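Two wrist cameras, one simulator, and a lot of promises

Vusitico wants $378 for its new wrist camera model pack, and Drosteck gives theirs away if you already own one of their grippers. I spent most of September trying both in simulation before putting money into hardware, and I'm less impressed than the forum crowd.

The pitch from both is the same. You load the camera model onto your arm in the sim, drive it through a furnished apartment, and train on what it sees. Fine. The Vusitico pack claims its wider lens "keeps the workspace in view." On my runs it kept the workspace in view when the arm was already pointed at the workspace. Turn the base near a doorway and you get walls, same as with the cheap one.

I logged 3549 views from one long run through the Evano apartment set and went through a chunk of them by hand one evening. A depressing share had no gripper in them at all. Plenty were wall and floor and a slice of the next room.
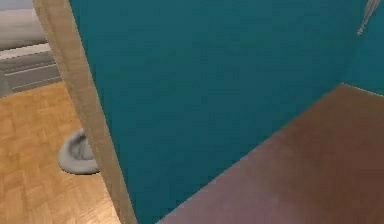 My policy has to do something sensible with a view like that, and it mostly doesn't. Changing the camera model moved my success rate from 55 percent to a bit less than 55 percent. I reran it with 15 different starting positions, in case I'd been unlucky, and the two packs traded places depending on where the arm began. That tells me the starting position matters more than the lens.

Drosteck's version has one thing going for it - the mount offset can be edited in a plain text file. Vusitico hides theirs in a settings panel that forgot my numbers twice. Neither one models blur, and the demo clip on the Vusitico page makes me wonder how slowly they moved the arm.

A reader in Lyons wrote to say the real Vusitico camera is much better than its model. Could be. I'd want to see logs from a real apartment first. For now I'm sticking with the free one and adding a fixed overhead view, then rerunning the doorway starts.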